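Re: [dredesham-parents] phones at night, what are you all doing?

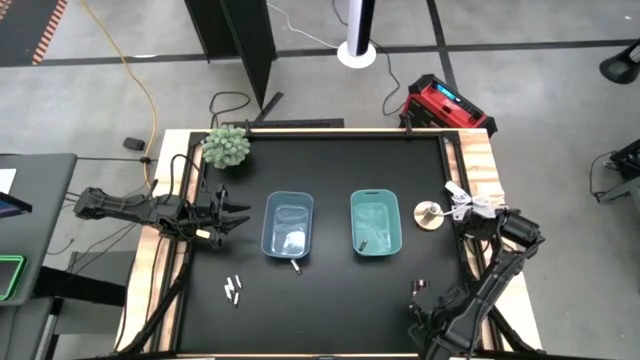
Two black arms at the work table

Hi everybody,

Cirilo, thanks for bringing this up, I've been wanting to ask the same thing since February.

Cirilo Jaramillo wrote:
> Our daughter is 12 and most of her class is in one big group chat.
> I looked at her phone at breakfast and there were 662 unread
> messages, a lot of them sent after midnight. She says if she mutes
> it she'll miss everything and get left out. Do any of you take the
> phone away at night? Did it cause a war?

Yes, and yes, a small war! It lasted 4 days at our house. Our son was 11 then and we told him the phone sleeps in the kitchen from 9:00 on, charger and all. He slammed a door or two, told us we were the only parents in Dredesham doing it, and then he kind of forgot to be mad.

Two things helped. We put our own phones in there too (my husband complained more than the kid did), and I bought him a cheap alarm clock so "I need it to wake up" was off the table. I also called the parents of 3 of his closest friends and asked if they'd try the same hours. Two said yes right away — the other one came around later. Once his friends weren't on at midnight he didn't care much about the chat.

What I wouldn't do again is read through the whole thing behind his back. I did that once, he found out, and it took weeks before he'd tell me anything. Now we look together if something is bugging him, and he picks what to show me.

Does anybody know if the school has a rule about class chats? I asked at the Ventura Street office and got a shrug.

Doaa Benmoussa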